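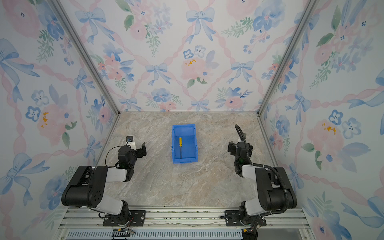
Sillden Wildlife Park: progress report on the amphibian and reptile breeding grant

Work completed up to the end of April

The new frog room opened to keepers in February and all four breeding tanks are now in use. Consuelo Arellano moved the fire salamanders across first, followed by the dart frogs. We have raised 133 froglets to the point where they feed on their own. The target for the year was 60, so Nayeli Ibarra has begun placing the surplus with other collections.

The natterjack toads have been slower. Two strings of spawn were laid in the outdoor pool and one was lost to fungus after a cold spell. Tadpoles from the other have been split between two tanks.
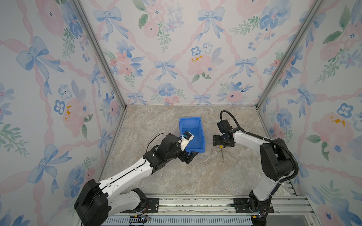
They are being fed twice a day, at 8.30am and again before closing, and Consuelo weighs a sample every fortnight. We will not know how many can be released until they have left the water.

Spending

We have spent the full amount set aside for tanks and lighting. The pump supplied by Dastton failed in its first month and was replaced under guarantee. Heating costs are higher than we budgeted for, and Rigoberto Zavala is getting a price for insulating the north wall.

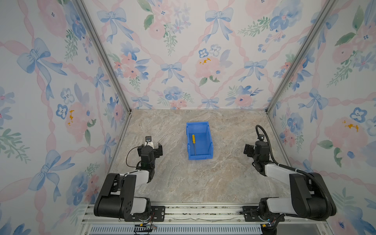

Blue storage bin with a yellow-handled screwdriver inside.

Visitors and schools

Araceli Bautista ran the pond sessions again, with 153 children taking part. Two schools cancelled and have been offered places in June.

Next period

Finish the quarantine room, move the tree frogs, and send you the toad release figures. We would also like to discuss carrying the unspent travel money over to next year. 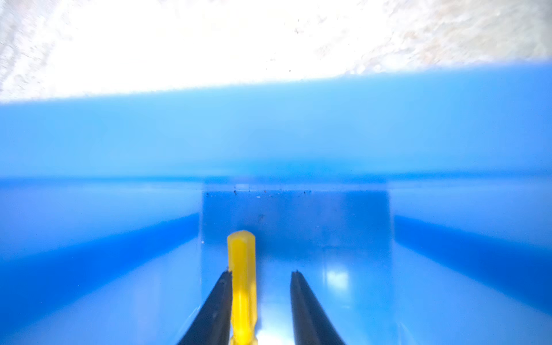
Blue plastic bin, close view.

Report prepared by Wenceslao Espinoza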